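# Setting house rules for a two-arm cell

These are the rules we use at the Zernville shop. Most exist because somebody once did the opposite.

## Before power-on

1. Walk the outside of the cell. Anything you left on the floor yesterday is still there.
2. Tug every cable tie. If one moves, replace it.
3. Press the emergency stop, then reset it. A stop button you haven't tested is a decoration.
4. Home one arm at a time – left first, always. Pick an order and write it on the door.

## Laying out the goods

Snack packets are fine to practice on, and cheaper than glassware. Scatter them the way a customer would, then leave them alone. Straightening things up between runs feels helpful and ruins your results. If you're packing into a bag, stand it open where both arms can reach it. 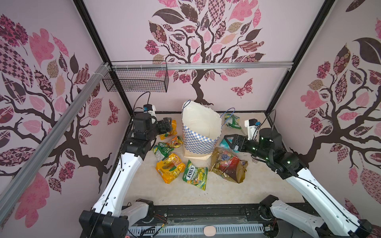
Keep the overlap zone in the middle for one arm at a time. Our limit there is 300 mm per second, and 500 elsewhere. The Drascombe checklist we started from had a single speed for the whole cell, and we went through a lot of candy that way.

## Hands inside

- Stop both arms, even if you only need to get near one.
- Wait 10 seconds before you reach in.
- Say "clear" out loud when you're out. You'll feel silly for a week or so.
- Don't eat the test items. This rule was added in October and has been broken ever since.

## Logging

Write down every stop, including the embarrassing ones. Keep the sheets for 4 months, then move them to the Stamcombe binder.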